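# In Defense of the Dullest Project in the Showcase

The spring showcase at Bodness gives out a ribbon for Audience Favorite, and in June it went to a machine that throws ping-pong balls at people's parents. I have no quarrel with this. I was hit twice and I voted for it.

My quarrel is with what happened at the next table, where the Brandwood section of the robotics course stood beside its semester's work while the public drifted up, looked, waited for something to occur, and drifted off toward the ping-pong balls. The Brandwood section had spent its semester on a block. A small wooden one. The project was to have a robot arm come down beside it, close on it, and put it somewhere else, and then to be able to say with a straight face how often this would work and why it sometimes wouldn't.

A man in a golf shirt asked the student on duty whether it could do anything else. She said no. He thanked her, in the voice you use on a child who has shown you a rock.

I teach writing, so my standing in this matter is thin. I was attached to the section as what the catalog calls a "communication partner," meaning I read lab reports and wrote "what does 'it' refer to here?" in the margins until my hand hurt. But I sat in on enough lab sessions to form opinions, and forming opinions is the only thing I've ever been certified to do. My opinion is that the block was the best thing in the building, and that we should stop steering students away from projects like it.

Consider how a school robotics project usually goes. Somebody proposes that the robot will make breakfast. Everybody loves this. The poster gets designed the same afternoon, and it has a cartoon egg on it. Then weeks pass in which the robot doesn't make breakfast, and scope is quietly trimmed: no toast, then no egg, and finally the robot will gesture at a plate. On the night itself it gestures at the plate after a student out of view presses a key, and the audience claps because there's a plate and they know what it was meant to be. The report says "future work will address the egg."

I've read 33 of these reports. The egg has never been addressed.

What the students learn from this is real, and it's a bad lesson, though a profitable one. They learn that the name of the project matters more than its contents, and that a demo is something you survive. Several of them will do very well in business.

The block people had no such cover. If you announce that you're going to pick up a block, there's no trimming the scope. You can't pick up half. And so, having nowhere to hide, they were forced into the unglamorous position of finding out what was going on.
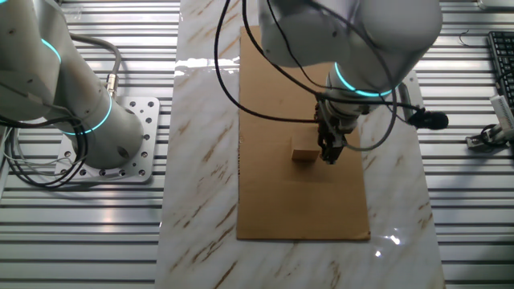
I remember the session when this started to turn from a chore into something else. Canan Çınar, who runs the lab and has the patience of a glacier, asked the group to define "next to the block." They said it meant next to the block. She asked which side, and how near, and measured from what part of the gripper, and whether the block was allowed to be crooked. One of the boys said you could just tell. She said that he could just tell, and would he kindly explain how to the arm.

It took the whole hour. I've taught freshman composition for a long time and I have never got a whole hour out of a preposition.

By the end they had a page and a half on "next to," and it was the best prose any of them turned in all year. It had to be. When I write "unclear" in a margin, the student shrugs and takes the B. When the instruction is unclear to the arm, the arm does exactly what was written, with no malice and no charity, and everyone gets to watch. I'd like one for my office.

The objection I hear most often is about motivation. Young people, I'm told, need a big exciting goal or they'll wander off. This was the view of Gündoğdu, the outfit that supplies our showcase theme every year and sends the banners. (Past themes include "Dream It, Drive It" and one that was only the word "Tomorrow.") Their planning packet has a page of suggested projects, and every one of them is breakfast in a different hat.

I grant that there was some wandering off. Two students left the section in the first month, one for the ping-pong team, one for choir. The rest did what people do when you lock them in with a small problem, and got peculiar about it. They argued over what the block was sitting on. They gave names to types of failure. There was a "kiss," where the fingers brushed the block and shoved it off its spot, and a "politician," where the gripper closed firmly on nothing and carried it with great care to the destination. A shared spreadsheet sprang up in which every attempt was entered, by hand, with a remarks column. By the week of the showcase it had 927 rows. Teenagers did this. Nobody was giving a ribbon for rows.

I've read the remarks column from top to bottom, which I suspect makes me unique among the faculty. Early entries say things like "worked!!" and "ugh." Somewhere in the middle they begin saying what the block was doing before the attempt, and who had set it down, and whether anything had been changed since the row above. Late in the file there's a run of entries in which two people are plainly having a feud about whether a successful grasp that leaves the block crooked should count as successful, and the feud is conducted entirely in the third person and the passive voice. I took points off for the passive. I regret it now, as the feud was excellent, and I think the stricter party was right.
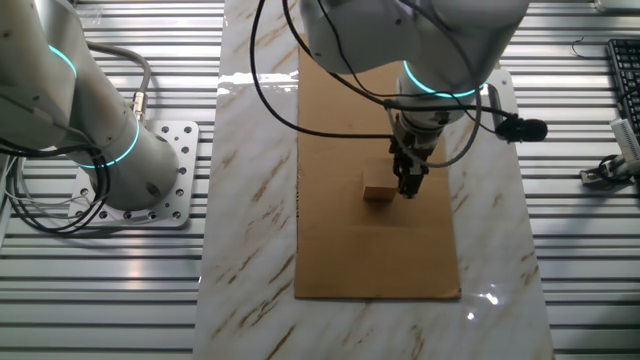 *Page last changed: Saturday, October 22, 2022*

The second objection is better, and I've had less luck with it. It says that a narrow project serves the kid who already likes this kind of thing, and that the breakfast robot, for all its sins, gets new kids in the door. The cartoon egg is recruiting. A friend in the art department put it to me this way: you don't hang a poster that says "Come Measure." I said I would come. She said that was her point.

I don't have a full answer. Part of one is that the kids who came in for the egg feel cheated when there's no egg, and we never count them, and they don't sign up again. I've asked a few in the hallway. "It was mostly the poster," one told me, and she'd been team captain. The other part is that I don't believe small means unattractive. People will stand for a shocking length of time watching a crane lower one beam. What they need is to be told what could go wrong, and here I blame myself, because telling people things was supposed to be my contribution. The Brandwood table had a sign that said "Block Manipulation Study." I approved that sign. It could have said "This fails in six ways. Stay and see which." Golf shirt would have stayed.

There's also the money, which is the objection that doesn't get said aloud. Two robot arms are not cheap things to have bolted to a table, and when a school owns them there's a feeling in the front office that they ought to be seen doing something grand. I sympathize. If I'd signed for them I would also want an egg. But the same office bought a piano, and no one marches into the practice rooms to ask why it's being used for scales.

The piano comparison is where my friend in the art department usually starts putting on her coat, so I'll leave it alone.

What I want is modest. For next year I've proposed that any project entering the showcase hand in a single sentence stating what the robot will do, and that the judges have this sentence in front of them and compare it with what the robot does. That's the whole proposal. It's been received as if I'd suggested drug testing. Ciluto, our sister campus, which sends two teams and usually a third that's lost on the highway, has replied that a binding sentence would "discourage ambition." I'd have thought it would discourage adjectives, but I've been told to keep my remarks constructive.

I'd also like a category for the best account of a failure, judged on the writing, and I'm willing to read all the entries, having so little else going on. Çınar has said she'll support it if I agree to stop using the word "rigor" in meetings. We're in talks.

And I'd like the block back. The section has been folded into a new course with a new name, and the draft syllabus opens with a unit called "Big Ideas." I went through it looking for a week in which somebody would have to pick up one object and account for it afterward. There's a placeholder in week nine that says "activity TBD." I've penciled in a suggestion, in the active voice.

As for the man in the golf shirt, I ran into him again at the refreshments, where he was telling another parent that the ping-pong robot had hit him square in the ear. He was delighted. I asked whether it had been aiming at his ear. He said he had no idea, and did it matter?

The student from the Brandwood table was in line behind us, holding a paper plate. She had heard the question, and I watched her decide whether to answer it, and she did, and it took her eleven minutes, and he let his coffee go cold.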